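Caught Joscha Reuter on the phone between a school run and a costume fitting, so apologies for the gaps. My recorder app dropped out twice and I've filled in from notes where I could.

You'll know him if you watched *Karkthorpe*, the renovation-slash-dating thing where five couples got a falling-down motel on the coast and had to make it livable before they were allowed to find out who they'd been matched with. He was the one who walked off in episode four. Came back in episode six. Fans still haven't settled on whether that was planned.

"It wasn't planned," he says, before I've asked. "I was tired and I wanted a proper coffee. The servo was a forty minute walk. By the time I got there I thought, well, I've left the show now, haven't I."

He laughs a lot. More than he did on telly. I say so and he goes quiet for a bit.

"They'd film you for fourteen hours and you'd see the cut and it's you scowling at a door. I did scowl at the door. It was a bad door."

The new one is called *Grutinska*, which is the name of the boat. Ten-odd people who've already been on other reality shows, living on a converted ferry, no captain's table, no prize at the end of each week, one payout in the finale. He's signed for the whole run. Filming wrapped in December and he's not allowed to say how he went, though he does let slip that he came home with a beard and a grudge.

Against who?

"Not saying. Someone who can't wash up."

Ghauri, then? (That's the contestant everyone's been tipping as the villain, going off the trailer. One name only, like a soccer player.)

"Ghauri's lovely. Ghauri made me porridge when I was crook. The trailer's got her slamming a hatch, right? The hatch was stuck. That's how you shut it." 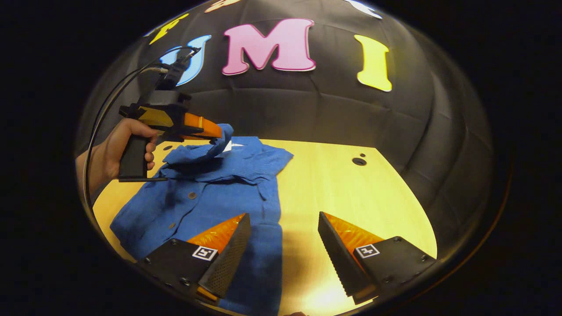

On money he's more open than I expected. Karkthorpe paid him 4,000 dollars all up, which he says went straight on the ute. The second show was better but he won't give a number. He reckons people assume you come off one of these things set for life, with a skincare deal and a house.

"I got offered teeth whitening. I got offered a thing where you hold a box of noodles and look suprised. I did the noodles one. Mum's got it saved on her phone."

And did being recognised change anything at work? He's back to tiling four days a week.

"People want a photo with me and then they want a discount. Same people."

We get onto Rivier, the co-host from his first show, the one he was or wasn't seeing depending on which magazine was at your dentist. He picks his words here. Long pause, kettle going in the background.

"We had dinner five times. I know it was five because somebody wrote an article listing them. It was good, it was nice, and then it was an article. Hard to have a sixth dinner after that."

Do they still talk?

"Birthdays. And if one of us is on something, the other one texts 'you look terrible'. Affectionate."

I ask whether he watches any of it back. He watched the motel show once, all the way through, on the couch with his sister, who made him pause it every time he was on so she could do the voice. He hasn't seen a frame of the ferry one and isn't sure he will. Almost 30 hours of it by the time they've put the reunion on the end, he's been told, and he'd rather be at the cricket.

Then he changes his mind mid-sentence -- he'll watch the storm episode. There's a storm episode. He's pretty sure he's allowed to say that.

"Everyone's in the galley, it's two in the morning, someone's being sick in a mixing bowl, and we had the best conversation of the whole shoot. I'd like to see if they kept it. They'll have kept the bowl."

Would he do a third?

"My sister says I've got one more in me before it gets sad. I said what if it's a baking one, and she said it's already sad." Somebody calls out to him, a car door goes. "Look, if it's on dry land and I get my own room, ring me."

He had to run. The fitting was for the launch party, a suit, navy, and he wanted it on record that he's paying for teh alterations himself.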